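School Lunch Salt: Your Questions

Why is Stellcombe suddenly worried about salt?
Because we finally read the labels. In April the district added up a typical cafeteria tray and got 2,944 milligrams of sodium. The pickle was optional.

Is that a lot?
It's more than most adults are told to eat in a whole day, and these are second graders.

Who makes the food?
Most of it comes frozen from Pendosberg. The soup base is from Awan, and the crackers are Varka. We asked all 3 suppliers for lower-salt versions. Two wrote back, one of them to thank us for our interest in soup.

Will my kid notice?
Probably. We ran a trial with 96 students, who had opinions about the pizza. By week three they had moved on to complaining about the milk.

What will it cost?
An extra 12 cents a tray.
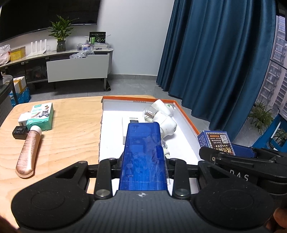 Can I send salt from home?
You can send whatever you like. We don't search lunch bags, and we've seen what's in them.

Why not just take the chips away?
We tried that a few years ago. A fifth grader opened a store.

When does the new menu start?
First day of school. The full list goes up at the end of July 2021, typos and all.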